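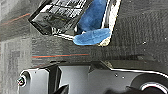 The bookmobile left Starkham at eight and reached Clodora a little before ten. Yavuz Oral parked it where he always parked it, next to the feed store, and put the steps down.

He had been driving the route for nine years. Before that he drove a bread truck, and he still thought of the books as stock. They went out, they came back, and at the end of the month he wrote down what was missing. The van held 2,000 books when it was full. It was never full.

The first person up the steps was old Bayram, who wanted westerns and had read them all.

"Anything new?" he said.

"Two. You had one of them in April."

"Was it any good?"

"You said the horse was wrong."

Bayram took it anyway. He sat on the step stool to read the first page and stayed for the second. People squeezed by him.

Kiva came last, near noon, when Yavuz was eating his sandwich. She was eleven and lived out past the grain elevator with her aunt. She put a book on the counter and kept her hand flat on top of it.

"It's late," she said.

He looked at the slip. It was due in the spring of the year before.

"It's pretty late," he said.

"I know what it costs. It's ten cents a day." She had a piece of notebook paper, folded small, and she opened it up. She had done the figuring in pencil and erased some of it and done it again. At the bottom she had written $51.30 and underlined it. Then she took an envelope out of her coat. "I have four dollars. I can bring some every time you come."

Yavuz wiped his hands and picked up the book. It was a book about rivers. The spine had been fixed with packing tape, and fixed well, with the corners folded under.

"Who did the tape?"

"Me. It was coming off."

"Did you read it?"

"Yes. I read the Nile part a lot." She looked at the shelf behind him. "My aunt said you'd call the sheriff."

He had a binder under the counter with the rules in it. He took it out and turned the pages for a while, past the part about food and the part about dogs. The rule on fines was on page 4. It said what she said it did, ten cents a day, and below that it said no fine would be more than the price of the book. He turned the binder around so she could read it for herself.

She read it with her finger under the line. Then she checked the back cover.

"Three ninety-five," she said.

"That's right."

She counted out the money, and he gave her a nickel back and wrote a receipt. She read the receipt too. Bayram had stopped turning pages.

"Can I take one today?" Kiva said.

"You're paid up."

She was gone a long time among the shelves. Bayram got up finally, said goodbye, and came back for his hat.
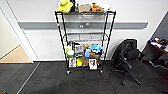
When Kiva came to the counter again she had the river book under her arm.

"You just brought that in," Yavuz said.

"I didn't finish the Danube."

He stamped it. The next visit was in two weeks, and he told her the date, and she wrote it on the back of the notebook paper under all the numbers.

At one o'clock he pulled up the steps. The road back was dry and he had it mostly to himself – one tractor, and a dog by the bridge. In Starkham he parked behind the library, took the cash box inside, and entered three dollars and ninety-five cents in the book for Clodora.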